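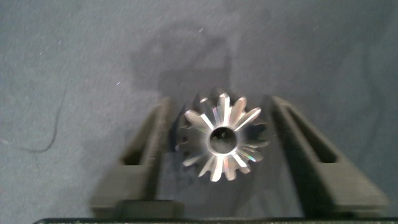

Salisness Gears: what is in the set and what I would not use it for

Salisness holds 285 recordings of a person steering a two-finger gripper by remote control to pick up and place small metal gears. Vikamow paid for the arm time, and Moturport supplied the gears. I was asked to write the card and left free to complain in it.

Version of 03/10/2019. Maintainer: Rosaire Pelletier.

Contents

Each recording has wrist video, joint positions, finger opening and the operator's stick commands. There is no force data. I consider that a serious gap for a task where metal has to seat against metal, and more recordings won't fill it.
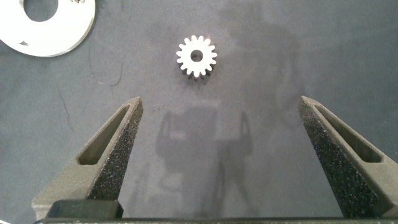 Wrist view, fingers open, gear on the gray surface.

Who did the steering

There were 3 operators. One of them made most of the recordings, so a policy trained on the full set will mostly copy one person's habits, including a long pause before closing the fingers. Whether that pause helps or is just how she drives, I can't say from the logs. Filter on operator_id if you care.

The "success" field

It was filled in by the operator right after each attempt. I rechecked a batch in January and disagreed with 8 of the labels, all of them marked as successes. Treat the field as an opinion.
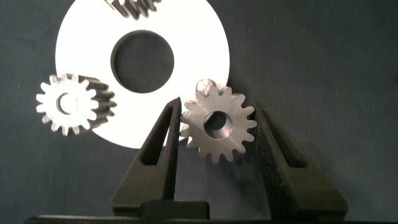 Photo: Salisness wrist camera / R. Pelletier

Gears get close together in parts of the set, and bright metal faces can wash out under the light. Anyone who plans to count teeth from the video should look at plenty of stills first.

Claims I don't support

The project page says the set "teaches gear assembly." It records people doing a task with one gripper. The Fraser baseline was tested on the same parts it was trained on, and I have seen no result on a gear it hadn't met.

Known problems

- Stick commands lag the video in session 732. Drop it.
- Lint and stray threads show up on the background. They were not masked.
- Failed grasps were sometimes deleted by the operator before upload. The number was not logged.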